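Skokura is shopping for its second robot arm, and the planning is half the fun! The shop starts with the small stuff, like printed square tags stuck to white plastic parts.
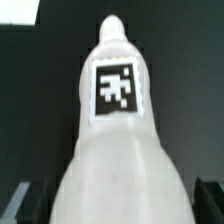
Achari
Contributing Writer

The arm gets the attention, but tags and paper need a budget line too. Skokura set aside $373 for them.
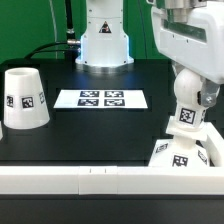
Achari

Mounts and cables come next, roughly $179 at Jernton. Allow 3 weeks for delivery,

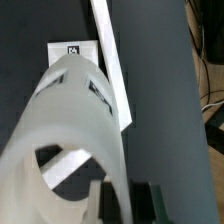

and order spares in September, before the Kostthorpe shop gets busy.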